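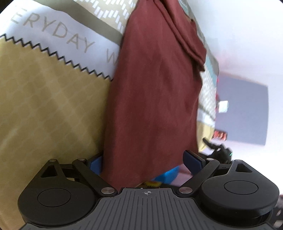 Vullside General Purpose Cloth, Maroon

Last updated: June 2021

The Vullside General Purpose Cloth is a soft, absorbent cotton cloth for drying, wiping and covering. It is used in kitchens, salons, change rooms and workshops, and is stocked by Starkport in maroon as the standard colour. Charcoal and natural are made to order. All cloths are supplied folded in a paper package with a printed care sheet.

Material

The cloth is 100 per cent cotton in both warp and weft. No polyester is used in the body of the cloth or in the hem thread. The yarn is carded and ring spun, then dyed before weaving, so that the colour runs through the yarn and a worn patch stays close in shade to the rest of the cloth. The maroon is a reddish brown and leans further to brown under warm indoor lighting. Customers matching to existing linen should ask for a swatch before ordering.

The surface is lightly brushed on one side. The brushed side is intended for drying hands and glassware and takes up water faster. The plain side has a closer texture and is the better choice for wiping down benches, as it drags less and holds on to fewer crumbs.

Sizes

The cloth is made in two sizes, Hand and Bench. The Hand size suits a rail or hook and dries overnight in a ventilated room. The Bench size is twice the area and can be laid out under wet dishes or tools, or folded into a pad. Both sizes are cut from the same roll width, so weight and finish are identical. Dimensions are taken after finishing and before the first wash, with the cloth flat and not under tension.

Shrinkage

Cotton shrinks. Allow 5 per cent in length over the first few washes, with very little across the width. After that the cloth is stable under normal laundering. Where the finished size matters, such as when lining a drawer or covering a trolley shelf, wash the cloths before cutting or fitting. Cut edges must be overlocked or hemmed straight away.

Hems and hanging

All four sides are double turned and lockstitched, with a bar tack at each corner. The Hand size has a woven tape loop set into the middle of one short side. The Bench size has no loop. Loops can be left off the Hand size on request, and commercial laundries generally prefer this because loops catch on each other in the tumble dryer.

When hung by a single corner the cloth falls into long narrow folds and the inside of the fold is slow to dry. Hang it by the loop or drape it over a rail at the halfway point. Cloths stored damp and bunched will develop an odour that a cold wash does not remove.

Washing

Before first use: wash warm, on its own or with dark items only. Some loose dye is normal in the first wash. Do not use fabric softener in this wash or in any later one. Softener coats the fibre and reduces absorbency.

Routine care: machine wash warm with dark colours. Hot washing is permitted for hygiene and will fade the maroon over time. Do not use chlorine bleach. Oxygen bleach may be used at the lowest dose on the label.

Drying: line dry in shade, or tumble dry on medium. Shake the cloth out before drying. Direct sun for long periods will lighten the outer face of the fold and leave a visible line.

Ironing: not required. If ironed, use a medium setting on the plain side. Ironing the brushed side flattens the nap until the next wash.

Lint

Lint is heaviest in the first two washes and drops away after that. Empty the dryer filter before and after each load while the cloths are new. The cloth is not a low-lint product and should not be used on optical glass, screens or freshly varnished work. For those jobs, see the Sjöberg polishing cloth, which is a smooth weave with a heat-sealed edge.

Packaging

The outer is plain uncoated paper, closed with a paper label. There is no plastic liner. The paper protects against dust in storage and has no resistance to water, so cartons should be kept off concrete floors and away from external doors. Opened packages can be folded over and reused for storage. Paper and label may go in kerbside recycling together.

Pack and carton quantities

Hand size: 5 cloths per package.
Bench size: 2 cloths per package.
Cartons: 13 packages, one size and one colour per carton.

Mixed cartons are not available. Single packages can be bought over the counter at Starkport or added to any carton order at the package price.

Storage and stock rotation

Store in a dry cupboard, out of direct light. New cloths have no expiry. The maroon dye lot is printed on the package label beside the size. Lots vary slightly in depth of colour, and sites that need cloths to match on display should order enough from one lot and put away the surplus. In use, take clean cloths from the bottom of the pile so that wear is spread across the set.

Suitability

Suitable for: drying hands, crockery and cutlery; wiping benches and tables; covering dough or trays; lining shelves; wrapping items for short-term storage.

Not suitable for: handling hot cookware, cleaning up solvents or oils where the cloth will then be tumble dried, or use against unglazed white ceramic while the cloth is new and wet.

Cloths used with linseed oil or similar finishes must be laid flat outdoors to dry and then discarded. Do not return them to the laundry bag.

Ordering and returns

Order by size, colour and number of packages. Made-to-order colours are dispatched with the next production run and can't be returned unless faulty. Stock maroon can be returned unwashed in its original paper package. Weaving faults, open hems and missing loops are replaced without charge; please quote the dye lot. Product enquiries go to Hartmut Fröhlich at the Starkport trade desk.

Comments

Neema Laizer
We have the Bench size in a bakery. They hold up well on the hot wash but the colour has gone a fair way towards pink-brown. Is the charcoal any better for fading?

Hartmut Fröhlich, Starkport
Charcoal fades at a similar rate and shows it less. If hot washing is daily, natural is the one to order. The next run of natural is in July.

Myrtle Boateng
Please bring back the loop on the Bench size. I sew my own on with cotton tape but it's a nuisance to do a whole carton.

Nassoro Mbwambo
The shrinkage figure matched ours lengthwise. Width barely moved. We wash before fitting to the trolley shelves, as it says, and they have stayed put.

Zainab Uzor
Took a lot of lint out of the dryer on the first load, even with the filter cleaned beforehand. Fine by the third. Switched over from the Wumomeo cloths, which were thinner and dried quicker but didn't take up nearly as much water. Would buy the Hand size again, probably without loops.

Neema Laizer
Thanks Hartmut, will put in for natural. Can the lot number be written on the invoice as well? The packages get thrown out before anyone reads the label.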